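From: Itsuki Oshima
To: records-access list
Subject: Re: Redaction codes in the border services release (October tranche)

Yeshi,

Thanks for posting the page counts. I have now been through the same release and can confirm most of what you found, with two corrections. Your message is quoted below and my replies follow it, as some list members read in digest and lose the thread otherwise.

Yeshi Worku wrote:

> The October tranche came as a single PDF of 1,365 pages. By my tally
> 1,166 of those carry at least one redaction. The covering letter says
> the remainder are released in full, but I make it 11 pages that are
> neither redacted nor released. They are simply absent from the
> numbering.
>
> Two questions for anyone who has handled the earlier tranches. First,
> does the department normally log missing pages in the schedule, or in
> the covering letter? Second, is the exemption code stamped on each
> page meant to match the schedule line for line? In the section on
> contractor assessments (Movar, Fuline and the others) the stamps cite
> the national security exemption and the schedule cites the one for
> deliberative material. They can't both be the operative ground.
>
> I would like to settle this before I draft the internal review
> request. The window is short and I don't want to spend a paragraph on
> something that is only a clerical slip.
>
> Yeshi

On the missing pages. The department's practice in the earlier tranches was to log them in the schedule, under a separate heading after the main table. The covering letter has never been reliable on this point and I would not cite it for anything other than the decision date and the name of the decision maker. In the present release that heading exists but has no entries under it. Of your 11, three are accounted for: the page numbers were stamped twice on the Cledemex attachment, and the sequence was then corrected by skipping ahead. The content runs on without a break, and the footers of the original document are continuous. That leaves 8 which I can't explain from the document itself. I would list those individually by page number in the review request and leave the other three out.

On the stamps. Yes, they are meant to match. The page stamp is applied by the analyst at first pass and the schedule is prepared later, often by a different officer, from the analyst's working sheet. Where the two disagree the department has previously taken the position that the schedule governs. I don't think that position is safe for them here. The deliberative exemption is conditional and requires a public interest test to be set out in the reasons. No such test appears. If they rely on the stamp instead, they need to show damage, and the reasons don't address that either. You can put both points in the alternative in a single paragraph.

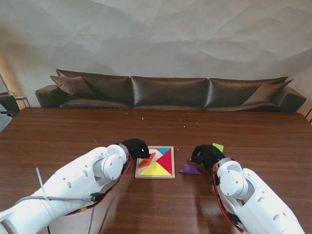 The contractor assessments need a bit more care. There are three kinds of material in that section and the redactions treat them all alike. The scoring sheets are factual and fall outside the deliberative exemption on any ordinary reading. The panel comments are probably inside it. The correspondence with Lau was sent after the decision had been made, so it is hard to see how it forms part of any deliberation, although there may be a claim for commercial information which the department has not yet raised. I would expect them to raise it on review. If they do, Lau will have to be consulted as a third party, and the clock stops while that happens.

One correction to your count. You have treated pages with a blanked signature block as redacted. The schedule does the same, but the original request agreed to exclude the personal details of junior staff, so those pages are technically released in full within the scope. It makes no difference to the argument, but if you quote 1,166 in the request you should say how it was arrived at, or the reviewing officer will spend half the decision correcting it.

A few procedural notes:

The review request should go to the address in the decision letter and not to the general inbox. The general inbox sends an automatic acknowledgement, and in a previous matter the department argued that this was not receipt.

Ask for the analyst's working sheet as part of the review. It is a document of the agency and can be requested separately if they refuse, though I would keep that application apart so that it doesn't delay the first.

Attach the relevant schedule pages as they were sent to you. Don't run them through OCR first. The text layer in this release is poor, and in several places it reads the exemption codes wrongly, which may also account for the mismatch reported by the other subscriber last month.

I have a table of stamps against schedule entries for the contractor section, in CSV, with page numbers taken from the lower right stamp. I can send it off list. I have not checked the annexes and have no plans to do so before the review period closes, so if anyone else has started on those, please post the page range you are covering.

Itsuki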